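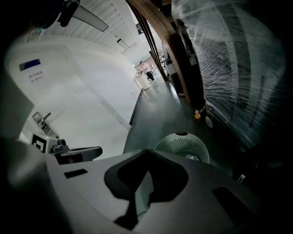
White door in an indoor corridor.

Lorer Corridor Runner

A hard-wearing flatweave runner for halls, landings and shared passageways. Made for us by Ferrand and sold by the piece, in two widths and four colours.

Size and weight
Width: 700 mm or 800 mm
Pile: none (flatweave)
Fibre: wool and nylon mix
Backing: cotton, unglued
Thickness: 12 mm with the felt underlay, sold separately
Colours: slate, oat, moss, brick

Which width to order
Measure the floor between the skirting boards at the narrowest point, and do it at both ends, as older halls are often out of square. The 700 mm runner suits most terraced houses. Choose the 800 mm if you want less floor showing at the sides. Leave a gap of 120 mm before any door that opens over the runner, or check that the door clears the full thickness with the underlay in place. Doors can be trimmed, but that is a job for a joiner and we don't offer it.

Cutting and binding
Runners are cut to your length at our Jeven workshop and bound by machine on both short ends. Please give the finished length in millimetres. Cut pieces can't be returned unless there is a fault. Binding tape matches the main colour, except on brick, where it is dark brown.

Care
Vacuum with the brush bar off. Blot spills with a plain damp cloth. Turn the runner end to end every few months so that it wears evenly. Loose threads should be snipped, never pulled.

Delivery
Sent rolled, in paper wrap. Unroll it face down overnight before fitting. Orders placed in January take a week longer while the workshop does its stock check.

Samples
Free, up to three colours per household. For samples or trade orders ask for Deepika Acharya. Questions on fitting go to Petro Antoniuk, mornings only.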